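What to budget for besides the arms? Two-arm tabletop setup, small packing job

Posted by Plarkow in Small Shop Automation

Trying to get a number together before September and I keep going in circles. We do little desk kits, pens and small stuff onto a tray, then off to boxing. Looking at a two-arm station. The arms themselves I have a quote for, fine. Its everything else I can't pin down. Fingers, cables, cameras, spare parts, trays, the table?? Seller's sheet just says "accessories as required" which is no help to anybody.

Also is it worth a second arm at all, or do I start with one and add later. Budget is tight but not stupid tight. Our runs are 351 kits at a time, sometimes less.

Sort of work I mean: 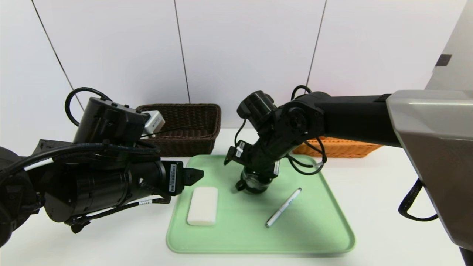
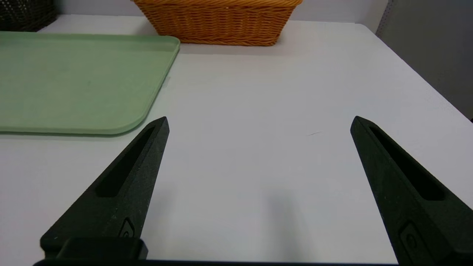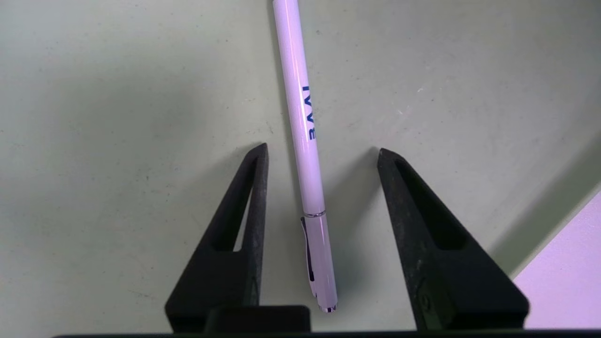 Nothing heavy. Parts are light, mostly slim, a few blocky. Don't need speed. Do need it to not eat my whole year's equipment money in extras I didnt see coming. Any real numbers appreciated, even old ones.

Unnithan

We did close to this last year. Going off my own spreadsheet so your prices will differ.

Fingers: buy or print at least two spare sets per gripper. Ours get scuffed and the tips go first. Spent $108 on finger sets the first year, cheap next to the downtime. Ask the seller now if they give you the finger file so you can print your own. Ours did, after some nagging.

Cameras: wrist cams are usually quoted separate from the head one. Read the line items. We assumed all were included, wrong, that was $742 we hadn't planned on.

Cables: one spare of every type. Loops that hang near a moving joint wear quicker. Also get clips and sleeve, few bucks.

Trays and baskets: use plain ones, any store. Buy extras of the SAME tray though, same color and size. We ran short, picked up a different kind and lost most of an afternoon redoing positions.

Table: don't cheap out. Ours was an old folding one and it shook whenever both arms moved. Ended up replacing it anyway.

Second arm... depends. If one has to hold while the other places, yes. If its all pick up pen, put down pen, start with one. But ask if the controller you'd be buying can run two, otherwise you pay for that part twice.

Set aside time too. Took us 11 working days before I'd leave it alone for a coffee, and somebody's wages were paying for that.

Prodville

just get one arm. two is overkill for pens imo

Lirnero

Agree with most of Unnithan's list, would add a few. Shipping and the crate, ours was its own invoice. Power, check how many outlets and what circuit. Service plan, skip year one if the warranty is decent but get the renewal price in writing before you sign.

Slim round stuff is fussier than blocky stuff. Pens roll. Before ordering, mail the seller a handful of your acutal parts and ask for a video of it picking them, from your tray, on a surface like yours. Free usually. If they wont do it I'd look elsewhere.

And shiny parts can be a pain for some cameras depending on your lights, so leave room for a lamp or two. Ours were from the hardware store, work fine.

On one vs two, I'd get both quoted on the same sheet, with the add-later price as a third line. That third line is where ours got ugly, adding the arm later meant another install visit at full rate.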